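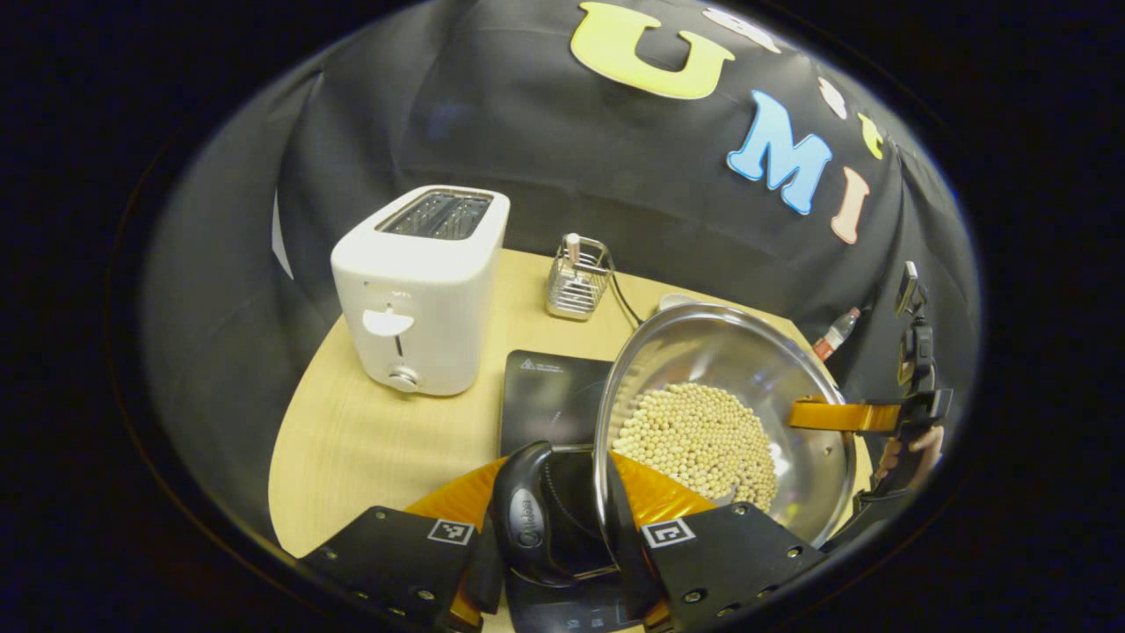

多士炉与小家电台面的日常维护

一、清理前的准备

断电后拔下插头,等机身完全冷却再动手。双槽多士炉的发热丝绕在云母片上,云母薄而脆,任何硬物伸进槽内都可能把它划破。刀、叉、金属刷一律不用。需要的工具:软毛刷一把(宽度小于槽口),木筷一双,超细纤维布两块,中性洗洁精,小苏打,旧报纸。

二、面包屑盘

多数机型的屑盘在背面或底部,按压后弹出。每烤四五次倒一次,潮湿季节隔天倒。屑盘可以水洗,但要彻底晾干再装回,盘面残水受热后会在底壳内侧结露,时间长了铆钉生锈。没有抽屉式屑盘的老机型,底板一般是铰链结构,松开卡扣后在报纸上打开。

倒完屑盘后,将机身倒置在报纸上,轻拍两侧。不要摇晃。卡在导架下方的大块碎屑用木筷拨出,细屑用软毛刷由上往下扫。压缩空气罐不建议使用,气流会把碎屑吹进控制板一侧,电磁铁吸合面夹了屑以后,压杆就压不住了。

三、压杆不能锁定

按下后立即弹起,先检查以下几项:

1. 插头是否插好。多士炉靠电磁铁吸住压杆,没有电就不会锁定,这属于正常现象。
2. 屑盘是否推到底。
3. 滑杆上有无黏结的糖渍或黄油。用布蘸少量温水拧到近干,擦拭外露部分。
4. 排除以上三项仍不锁定,送修。机内有市电,不要自行拆壳。

四、外壳

白色外壳容易发黄,常见原因是油烟附着后受热。喷漆金属壳用中性洗洁精按1:40兑温水,布浸湿后拧干,顺一个方向擦,再用清水布擦一遍。塑料壳同样处理。已经发黄的部位,用小苏打加水调成稀糊,薄敷,停留十分钟后擦去。不锈钢壳顺拉丝纹擦,横着擦会留下雾状痕迹。

不要把清洁剂直接喷在机身上。液体会从槽口和旋钮缝隙渗入。槽口周边的金属件单独用拧干的布擦,擦完敞开放置半小时再通电。

首次使用新机,或清洁后隔了很久再用,先空烧一次,中档,开窗。略有气味属正常,冒烟则立即断电。

五、放置位置

机身上方不要有吊柜,净空至少留40厘米。两侧及背后离墙10厘米以上。窗帘、厨房纸、塑料袋都应离开槽口上方的热气流。桌布不要垫在机身下面,布料一旦滑动,机身跟着移位。

木质台面长期放同一台加热电器,脚垫四周会出现颜色差。处理方法有两个:每月换一次位置;或者垫一块硅胶垫,厚度3毫米即可。软木垫也可以,但吸油后不易清洗。

六、浅色木台面

浅色木材对咖啡、茶和酱油特别敏感。液体洒上后马上吸干,用按压的方式,不要来回抹。表面是清漆的,拧干的湿布擦过再干擦就够了。表面是木蜡油的,每年补油一到两次,步骤如下:

1. 用240目砂纸顺木纹轻磨,去掉起毛。
2. 吸尘,再用微湿的布带走粉末,晾两小时。
3. 薄涂木蜡油。我用的是Nidora透明哑光款,23元一小罐,补一张小圆桌还有剩。
4. 十五分钟后擦掉多余的油,不能留积油。
5. 通风放置一夜,第二天再上重物。

擦过油的布会自燃。平铺在室外晾干,或浸水后装进密封金属罐,不可揉成团丢进垃圾桶。

圆桌面的边缘最容易漏涂,尤其是端面木纹露出的两段。端面吸油多,要补第二遍。

热杯留下的白印是水汽进入漆膜造成的,新印可用吹风机低温档吹,距离15厘米,边吹边移动。吹完用布沾一点食用油擦匀。超过一周的旧印效果有限,只能磨掉重做。黑印是铁质与单宁反应,多出现在没上漆的木面,用草酸溶液处理,戴手套,完成后用清水反复擦净。

七、电源线与插座

电源线每季度检查一次,重点看插头根部和进机身处。外皮发硬、发黏或有压痕的都应更换。线不要绕在机身上收纳,余热会使绝缘层老化。用魔术贴扎带收成松圈,直径不小于8厘米。

多士炉的功率从七八百瓦到一千多瓦不等,不要和电热水壶共用一个排插。我家台面用的是Stidura六位排插,标明最大2500瓦,多士炉和一只1800瓦的水壶同时开,已经超出余量。后来给水壶单独接了墙插。手摸插头,有明显发烫就停用,多半是插座簧片松了。

八、收纳与防虫

不常用的机子先清屑,再在室温下放一天,然后套棉布罩。塑料罩不透气,梅雨天容易返潮。槽内残留的屑最招蟑螂和烟甲虫,入柜之前务必倒净。柜内放一包干燥剂,Kindo的可再生款每包最多吸湿40克,变色后按说明烘干再用。

九、附:台面用品费用

去年添置的几样东西,合计585元,包括排插、硅胶垫、木蜡油、砂纸、两条备用布罩和一台Waaka手持吸尘器。吸尘器占了大头。扁吸嘴只用来吸台面和屑盘,不伸进烤槽。滤网每月水洗,晾足24小时装回,湿滤网装机会有霉味,而且电机声音发闷。

砂纸买整张自己裁比较合算,240目和400目各备两张,放在平整的抽屉里,受潮卷边后就不好用了。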